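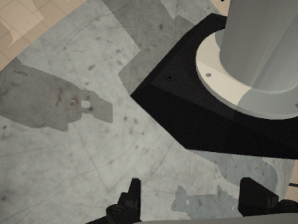 ## Worktop offcuts back at the Plaltusholm yard

Good news if you've been putting up with a tatty kitchen or a wobbly hall shelf — the offcut sale is back at the Worine yard in Plaltusholm, and it runs every morning until the end of December. I popped in just after nine and the car park was already filling up, so do set an alarm!

If you missed the last one, the idea is simple. Worine cuts stone and stone-look worktops for kitchens all over the district, and the leftover bits pile up in the back shed. Small pieces start at £4 and most of the bigger ones are £30, with a few long runs (enough for a proper island, I'd say) going for £200. You pay at the hatch and carry it out yourself, so bring a friend and an old blanket for the boot.

Valentina Escobar, who runs the yard, told me they've sold 863 pieces since the sales began, and that pale greys go first every single time. "People come in wanting white and go home with grey," she said. "It hides the crumbs." I can vouch for that, having one at home that hasn't had a decent wipe since the summer.

New this year is a cutting bench near the gate, where Imtiaz Samarakoon will trim a straight edge while you wait. He won't do sink holes or curves, so please don't ask him (I did, and got a very patient look). Bring your measurements in millimetres and write them down before you leave the house.

The yard is on the Skirkska road, just past the Gaete garden centre, and the bus stops right outside. Gates open at half past eight and shut at noon. Cards are fine now, and there's tea in the shed if you get there before the urn runs dry — I came away with two small slabs and a mince pie.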